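Getting Your Papers in Order: What I Learned About Work Permit Renewals
Toon Van Hecke
Term project report, October 21, 2018

I picked work permit renewals for my project because my roommate Yavuz Akgül was going through one in August, and I watched him lose a whole month to it (and a fair amount of sleep!). I figured there had to be a guide somewhere that made sense to a regular person. There were plenty of guides, and they disagreed with each other all over the place, so that became my topic.

My plan was pretty simple. I interviewed 14 people who had renewed a permit while working or studying, and I asked each of them to walk me through it from the first form to the last letter. Nermin Yaman helped me write the questions, and she talked me out of asking anything about income, which I think was the right call. People opened up a lot more once they saw it was only about paperwork.

The interviews ran long, way longer than the half hour I'd promised everybody. Gönül Uçar talked for nearly two hours and brought her whole folder with her, every receipt and every notice in order by date. I want to be that organized someday.

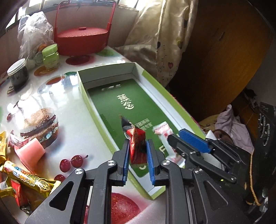
Candy and its box on the tabletop.

The thing that came up most was timing. Five people told me they filed later than they meant to, mostly while waiting on a letter from their employer. Two had moved and forgot to update their address, so their notices went to the old place. Orhun Uysal had a photo sent back over the background color and had to pay for a new set, and he's still mad about it.

I also made a one-page checklist and gave it to four of the people I interviewed. They liked the part with the dates and skipped the part on fees, so I cut the fees down to two lines and moved the mailing address up top. Nermin thinks the print is still too small. I have 300 copies coming from the campus print shop, so the bigger font will have to wait for the next batch.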